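Standing fan

A standing fan (also pedestal fan, floor fan, in some shops "pole fan") is an electric fan carried on an upright pole with a base that rests on the floor. Used in homes, offices, workshops, waiting rooms. It moves air about a room but does not cool it; the feeling of coolness comes from air passing over the skin. Not to be confused with the tower fan, which has no open blades, or the desk fan, which is the same head on a short foot.

Name

"Pedestal fan" is the usual trade word in Britain. "Standing fan" more common in speech and in countries where English is a second language. Older catalogues have "column fan". The Manton catalogue of 1912 lists one under "fans, upright", between the ceiling and the bracket models, with no picture.

Parts

Head. Motor, blades and grille together. The motor sits behind the blades and in most models also drives the side-to-side movement through a small gearbox.

Grille. Also guard or cage. Nearly always round, in two halves held by a ring or clips. Wire in older fans, wire or plastic in later ones. Spacing of the wires is meant to keep fingers out, and in many countries there are rules on it.

Pole. Usually two tubes, one sliding in the other, with a collar to lock the height. Slender poles look neater next to furniture but wobble more at full height. See Faults.

Base. Either a round weighted plate or a cross of two bars. The cross packs flat and is cheaper to post. The round plate is easier to walk past, and takes less floor when the fan is put close to a wall.

Controls. Push buttons or a dial, on the pole or on the head. Later models have a remote control, which gets lost.

Placing in a room

Fans in shared rooms tend to end up along a wall, near a socket and out of the way of feet. In offices a common spot is beside or behind a small table, where the table stops people walking into the pole. The head needs to clear the table top, otherwise a good part of the air goes into the underside of the table or across papers.

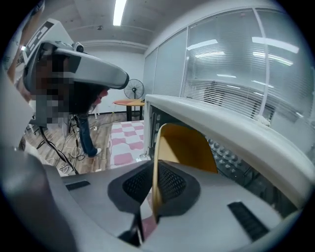
Black standing fan behind a small round table, against the white back wall of an office-like room.

Iresha Nanayakkara, in her notes on room layout (see Sources), gives the following for offices: fan at the short end of the room, head tilted slightly up, blowing along the length and never straight at a desk. She also says to keep the back of the head a hand's width or more from the wall, as the fan draws its air from behind. Closer than that and it gets noisy and moves less. Curtains and blinds are worse than a bare wall, they can be pulled against the grille.

On plank or other hard floors a fan may hum or creep. Felt pads or a thin mat under the base will usually cure it. On thick carpet the cross base sits badly.

Leads should run along the wall. Where one has to cross a walkway it should be covered or taped flat.

Use with air conditioning

Often used together. The fan evens out the cold patches under a duct or vent and the cooling can then be set a little higher. Opinions differ on how much this saves and depends a lot on the building.

In winter a fan on its lowest speed, pointed at the ceiling, pushes warm air back down. Less known and not much done, though Morker printed it on the box for several years.

History

Desk fans came first. The upright kind grew out of these, at first simply a desk fan bolted to a stand. Early ones were heavy, cast iron base, brass blades, and mostly bought by hotels and shops. Dijkstra sold a run of 400 to a chain of tea rooms, one of the larger single orders known for the early type. Few are left.

Plastic blades made the head lighter, which let the pole get thinner and the base smaller. By then the fan had become a seasonal thing, sold in June and put in a cupboard by autumn.

Kondesine, better known for lamps, made a model with a round table fixed halfway up the pole. Sold badly. The table shook when the fan was on and cups walked off it. Cornel Crăciun has one in his collection, along with nearly 200 other fans, and has written the only proper account of the firm.

Cleaning

Unplug. Take off the front half of the grille, then the blade (the nut in the middle usually undoes clockwise, opposite to the normal way). Wash both in warm soapy water and dry them fully. Wipe the motor housing with a dry cloth only. Dust on the back half of the grille is the usual cause of weak airflow, and is the bit people skip.

Faults

Wobble: loose collar, loose base screws or a bent blade. Lower the pole first and see if it stops.
Clicking when turning: worn gear. Fan still fine to use fixed.
Hums but wont start: dried oil in the bearing or a failed capacitor. Unplug at once, the motor overheats.
Head droops: the tilt screw. Tighten, do not tape.

See also

Ceiling fan
Desk fan
Tower fan

Sources

Crăciun, Cornel. Kondesine: lamps and other things. 
Manton general catalogue, 1912, p. 20.
Nanayakkara, Iresha. Notes on air and furniture in small offices.

Page last changed 14/11/2020. The History section needs more soures.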